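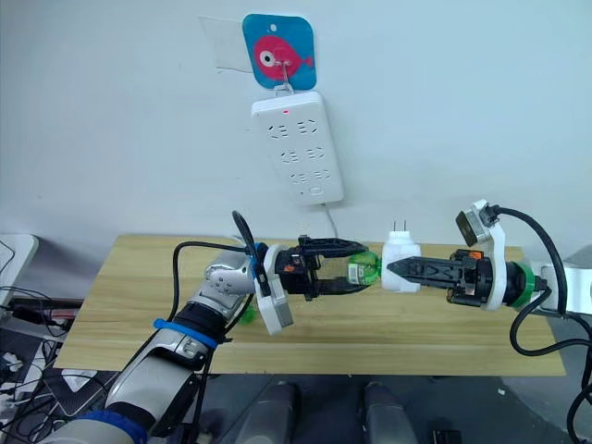

*The Zoltley build group, Skurnville shared workshop. Draft of 30 Aug 2026*

## 4. The bench and the refill task

We built Gesel in a shared workshop, so everything had to fit around one small table and one wall. Two arms, a camera on each wrist, and a power strip hung on a hook – I'm still fond of that hook. The task mixes plugs and small green containers, and I picked it mostly for the awkward shapes.

Getting the grip on the bottle right took me 13 evenings (I had planned on two!). Our first finger pads slid on the smooth plastic, so I switched to a softer print from the Tedesco files and slowed the closing speed by 18 percent.
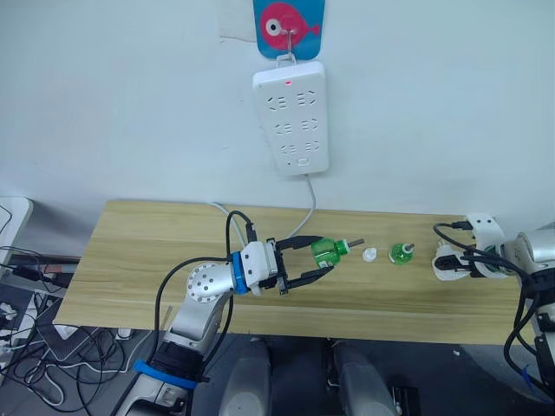

**Figure 2.** Bottle held on its side in the left gripper, small white cap on the table.

With the bottle lying down, the neck points at the other arm, and that's the pose we start most of our cap trials from. The wrist views matter more here than I expected, and we log both for every trial.

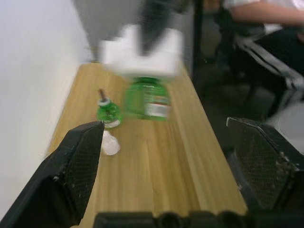

Syncing those logs was the dull part. Each one is capped at 1000 entries, and in September we'll move them to a bigger drive and rerun the cap trials with the new pads.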